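## 3. Collecting the demonstrations

We wanted to find out whether a policy trained only on hand-held gripper demonstrations would cope better if we recorded them somewhere busy. Mylene and I collected 129 demonstrations in April and threw out 7 where the tracking dropped – I was braced for far worse!

Each run began with both grippers held up over the floor, markers facing the head camera, before the demonstrator moved in to the table.
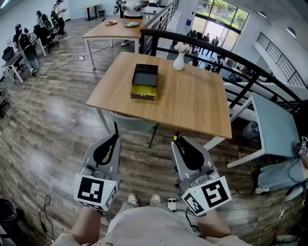 *Figure 4: Both grippers raised in front of the work table, with the open black box and the vase of white flowers on top.*

We trained two policies, one on 60 demonstrations and one on 100, and kept the remainder for checking. The bigger set gave much smoother two-handed reaches, and the left and right hands stopped drifting out of step near the box. Watching that on the first replay was easily the best afternoon of the project (Hjalti cheered).

The weak spot is still the final approach – both policies slow down too early and hover. Dindo thinks our time alignment is to blame, and section 4 looks at that.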